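Manipulation Lab, Handout 3: Two-Handed Recording with the Hand-Held Grippers
Course notes by Serpil Ertürk. Revised September 20, 2025.

Read this before your first bench slot. The Drindley notes from May are out of date on marker placement and should be discarded.

3.1 Setup

Each operator works with two grippers, one per hand. Place the flat marker tile on the table before picking up the grippers, and do not move it until the set is finished. Route the cables back along the forearms. A cable that crosses the work area will end up in the fingers.

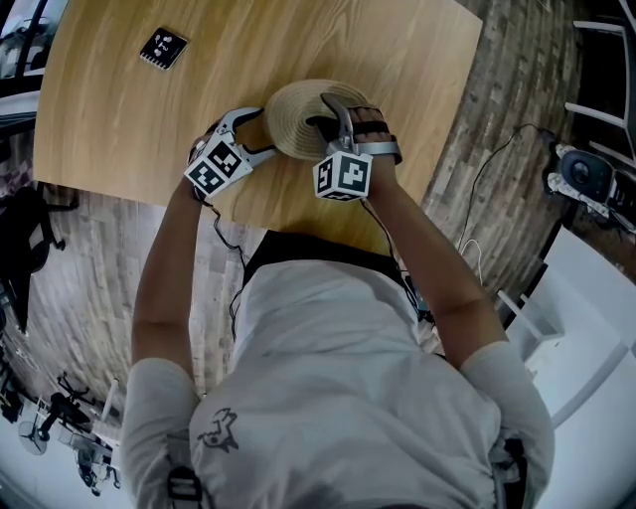
A set is 40 episodes. Start each episode with both grippers clear of the object and the fingers open. Work at half your normal speed. Pauses longer than 3 seconds are trimmed by the import script, so do not use them to mark the end of an episode — use the log sheet.

Keep the cube markers turned outward. If a sleeve or wrist covers one, the pose estimate drifts and the episode is dropped at import.
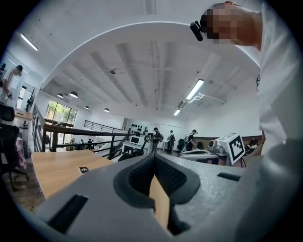 3.2 Checks between sets

Look at the finger pads for tears and lint. Open and close each gripper fully and confirm that the pads meet evenly. Report uneven closure to Armindo Gouveia; do not adjust the linkage yourself.

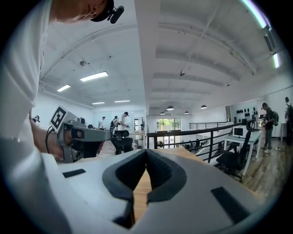
Figure 3.3. Finger pads meeting at the center, with a second gripper in the operator's right hand.

3.3 What to hand in

One log sheet per operator, with episode numbers and rejected takes marked. Last term's class kept 249 episodes after import, and 39 of the rejected ones had no entry in the log. Submit to Lucyna Brzozowska before the next lab.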